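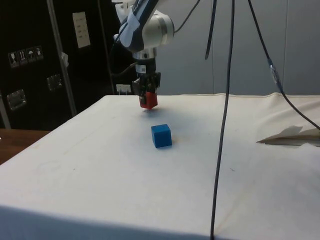
借阅站的小方块能不能只借一块回家？

按盒借，一盒最少装十二块，单块只能在站里的桌上用。

Janden玩具借阅站周三重新开门，这回主角是小方块。1,000块，红黄蓝绿四种颜色，分装72盒，下午三点起可以借。地点没变，还在Jandau老集市二楼，楼梯上去左手第二间。原来放拼图的那面墙腾出来了，改成方块架。

上午记者到的时候架子刚上好，标签还差最后两排。站里负责人Parvaneh Bahrami一边贴一边回答问题，中间下楼接了两趟货。采访断断续续，以下按她说的先后整理。

方块哪来的。大部分由Bridach木工坊供货，一部分是旧的，借阅站去年关门前就有，重新打磨上色。新旧混装，不分开。Bahrami说分开过，结果大家都抢新的，旧盒子在架上躺了一个冬天，这次干脆混。“旧的手感其实更好，角都磨圆了，孩子抓着舒服。”她说。

为什么是单色小方块，不是带图案的、带磁铁的、带字母的？这个问题去年意见箱里出现得最多。带磁铁的站里试过，坏得快，外壳一裂就得整盒下架，检查起来也费工夫。字母的有人喜欢有人嫌，少一个字母整盒就不好用了。单色方块丢一块补一块，同色的随便顶上。补货便宜，清点也快。

盒子分三种。小盒十二块，两种颜色，给两三岁的孩子，也给第一次来的家庭。中盒和大盒四种颜色都有，大盒最抢手，预约己经排到下下周。小盒目前还有富余，周三当天去基本能拿到。

借期两周，可续一次。续借打电话、到站都行，网上续借功能还没修好，页面能点但是不生效，Bahrami特别请大家先别点，“点了以为续上了，过期了又来跟我们争”。逾期不罚款，但下一次预约要往后排。

丢了怎么办。丢一两块，还的时候说一声就行，站里补。丢得多的，按盒折价赔。上一轮借阅里丢得最多的是红色，其次蓝色，绿色几乎没丢过。原因没人说得清，有家长猜是红的显眼，孩子爱往口袋里塞。

再说桌子。站里这次多设了一张试玩桌，铺白布，不放别的玩具。选白布是Yasuo Kinoshita的主意，他在Jandau教幼儿手工课，每周来站里带一场活动。他的理由讲了好几分钟，简单说：底色干净，孩子一眼看得到方块，颜色也认得准。以前用的是花格子桌布，蓝方块搁上去跟格子混成一片，小的孩子伸手总摸偏。

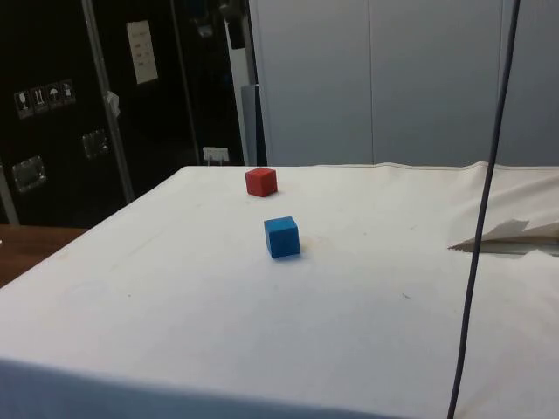 白布桌面上的红、蓝两块小方块。

白布的毛病也有，容易脏。布上有印子、有小黑点，来的家长估计都会注意到。Kinoshita的态度是印子不要紧，布每周换洗一次，洗不掉的就留着用，等实在看不过去再换新的。Bahrami想换成可以擦的桌垫，两人为这事还没谈拢。桌垫好擦，但滑，方块一推就跑老远。布有点涩，放得住。记者拿手边的方块在两种面上都推了推，确实是布上稳一些。

周三的活动就在试玩桌上办，四点开始，半个钟头。内容很简单，先两块，后三块。两块的时候玩“远近”：一块放桌子里头，一块放靠近自己这边，让孩子说哪个近哪个远，再换过来。颜色随便挑，红蓝用得多。三块的时候开始叠，叠倒了在来一次，不计时，不比赛。Kinoshita说很多家长一上来就给孩子倒一整盒，孩子反而不知道从哪块下手，扒拉两下就走了。“先给两块，玩腻了他自己会问你要第三块。”

活动不收费，要报名，一场收八个孩子，家长可以坐旁边。报名在站里的本子上写名字就行，电话也接，上午十点到下午五点。周三这一场截至发稿还剩三个位子。没报上的也可以来看，试玩桌五点以后随便用，到关门为止。

关于卫生，补几句。还回来的方块不泡水，用拧干的湿布擦，再摊开晾一夜，第二天清点装盒。所以还盒当天不能马上转借给下一家，中间至少隔一天，急着要的请提前打电话问。家里如果给方块画了画、贴了贴纸，还之前请尽量弄掉，弄不掉也别用溶剂，拿来站里处理。去年有一盒被洗甲水擦过，颜色花了一半，现在还放在柜台后面当反面教材。

三岁以下的孩子用方块要有大人在旁边。方块本身比较大，但旧方块万一有开裂，掉下来的木屑小孩可能会往嘴里放。发现有裂的、起刺的，单独拿出来，还的时候放盒子最上面，别混在里头。

钱从哪里来，读者上次来信问过。这批方块和架子的费用，一部分是借阅站自己攒的会费，另一部分来自Salgado文具店。店在集市一楼，四月起在收银台放了个登记本，顾客愿意的话在结账时多付一点零头，全部转给楼上。到上周本子上记满1,000笔，金额都不大，最小的一笔只有几分钱。店里说本子还会继续放，写满了换一本。

会员卡照旧，老卡不用换，卡面磨花了看不清号的可以免费补。新办卡要带一样写着住址的东西，水电账单、信封都可以。住在Jandau以外的也能办，借期一样，只是大盒要等本地会员先挑一轮。这一条有人有意见，Bahrami说先这么执行一个月，到时候看大盒够不够再改。

学校和托儿班集体借的，另走一条线。一次最多借六盒，借期四周，要有老师签字。目前已经有两家托儿班登记，都要中盒。Kinoshita可以上门带一次课，时间要跟他本人约，他周末不排。

还有几个零碎的。推车上不了二楼，楼梯口有一块地方可以停，请靠墙，别挡Salgado的门。楼上厕所这周在修，用一楼的。停车还是老规矩，集市后面的空地，摆摊日不能停。

捐方块的问题。家里有不用的木头方块可以拿来，尺寸差不多就收，颜色不限，反正要重新上色。塑料的、泡沫的暂时不收，架上放不下，也不好跟木头的混在一盒。太小的不收。上次有人捐来一袋骰子，退回去了。

意见箱换了位置，挪到楼梯口，原来放在柜台上，有家长说当着人面写意见不好意思。纸和笔都有，笔用完请放回去。Bahrami每两周开一次箱，回复贴在门边那块板上，上一批的回复周三一起贴出来，包括那封问能不能加紫色的。答案先透露一下：今年不加，漆己经买好了。

借阅站开放时间：周二到周六，上午十点到下午六点，周三延到晚上七点。周一周日不开。预约和活动报名请打站里电话，或者直接上楼写本子。

周三开门当天前二十位借盒的人可以领一个布袋，装方块用的，白的，没有印字，想画什么自己画。发完就没了，不预留。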